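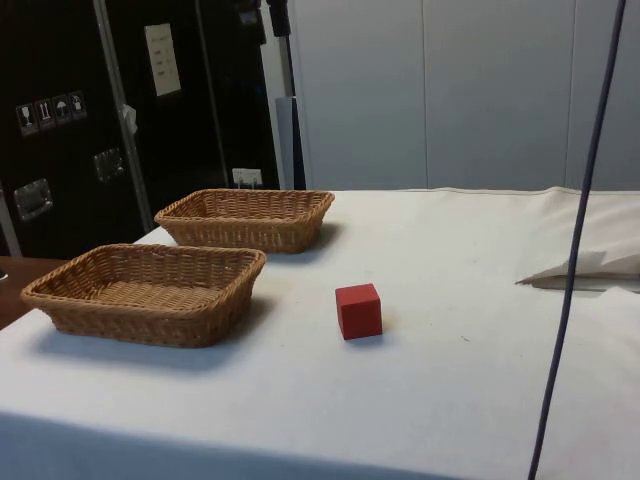
The test table: one red cube, two wicker baskets.

Kamitz Two-Finger Gripper, tested on our arm

We sell a lot of grippers on paper specs, so it's a treat to get one on the bench and just play with it! The Kamitz is the slim one in the Stonon range, and we gave it the job everybody starts with: pick up a cube, take it to a basket. We ran 50 picks with it on Thursday, then 50 with the wider Dvořáček jaw for comparison.
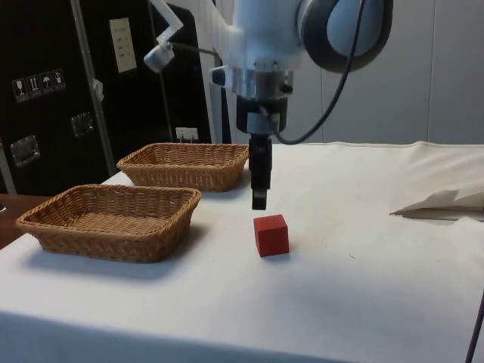
Fingers closed, cube waiting on the cloth.

What I love is how narrow the fingers are. They slip down beside a basket rim where the Dvořáček needs a good deal more room, and setup took us 16 minutes from box to first grip (the Dvořáček took 30, mostly hunting for a hex key).

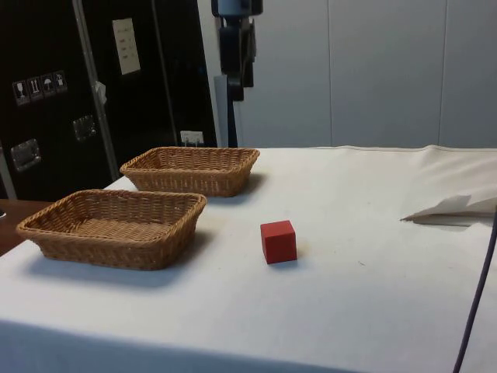 Intan Subramaniam

Wicker is a great test, by the way. The rims are thick and braided, the weave is busy for a camera, and a clumsy approach catches on it right away. Keep your release height above the rim and you'll be fine.

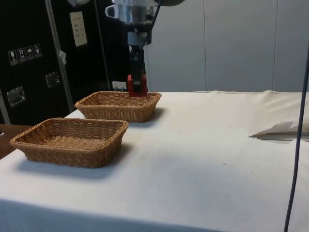
The Kamitz lost 6 cubes out of its 50, all of them with the grip force at the lowest setting. One notch up and it held on beautifully. Rubber fingertips are sold separately, and spares ship from Nirnengate in February.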